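4. Setting up the sorting table

Most sorting guides open with a shopping list of trays, dividers and label printers. You can ignore nearly all of it. At Gastcombe we have tried the stacking drawers, the tilting racks and the Plonmont carousel, and what we still use is a table, a mat and a bin. The rest went back in the cupboard.

4.1 Before you start

You need a flat table, one soft mat and one open plastic bin with low sides. The Flurkden catalogue lists a "professional sorting surface" at a price that ought to embarrass it. Any felt or short-pile mat will do, provided it lies flat and small parts show up against it. Ours measures 600 by 585 mm. We have seen no evidence that those numbers matter.

CAUTION: Capacitors can hold a charge long after they have been taken out of equipment. A part that looks dead may not be. Do not put one on the mat, or touch its terminals, until it has been discharged and checked with a meter. If you don't know how to do that, stop at this step and ask someone who does.

4.2 Laying out

1. Wipe the table and let it dry.

2. Lay the mat so that a strip of bare tabletop is left at the side. This strip is the waiting area.

3. Empty the bin completely and stand it on the mat, towards the front left. Look in the corners. Small parts lodge there, and "I emptied it yesterday" has caused more wrong counts than anything else in this manual.

4. Put your reference items in a row along the back of the mat, with gaps between them. Choose things that differ in shape and colour. Older copies of this guide insisted on a matched set of coloured blocks, which we doubt ever helped anyone. A tape measure, a lemon and a breaker work just as well.

5. Keep bagged and wrapped stock off the mat, at the back corner of the table. 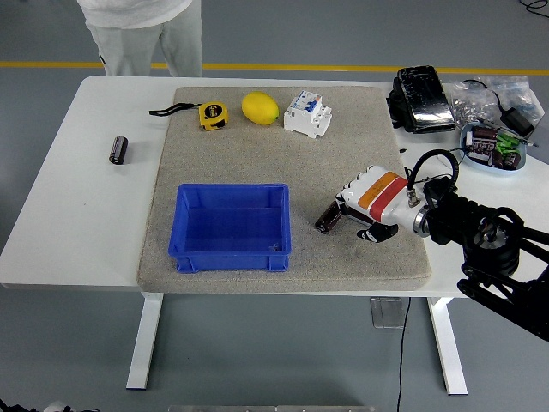
Fig. 7. Mat, bin and back row in position, with one capacitor waiting on the bare tabletop.

Note: Fruit has to be replaced every so often. Plastic fruit is sold for the purpose, but it rolls more easily than the real thing and we don't recommend it.

4.3 Sorting

1. Take one part at a time. People will tell you they can manage a handful. Check their bins afterwards.

2. Hold a cylindrical part by its body, level and low over the mat, and then move it across to the bin. Lifting it high gains you nothing and gives it further to fall.

3. If a part rolls off the mat, leave it on the bare top until you have dealt with the one in hand.

4. Leave the back row alone until the end. If an item there gets knocked, put it back before you carry on.

5. Open bags of small metal parts last, and only over the mat.

4.4 If it goes wrong

Parts keep rolling: check the table with a level before blaming the mat. A folded card under one leg is usually enough.

Fluff on the parts: a new mat sheds. Brush it down 2 or 3 times before first use. The Đồng mats claim to be lint-free, and ours was not.

The bin slides: press it down lightly and see whether all its feet are touching. Sticky pads are sometimes suggested. They leave a mark on the mat and let go by August.

For storing the sorted parts, see section 5.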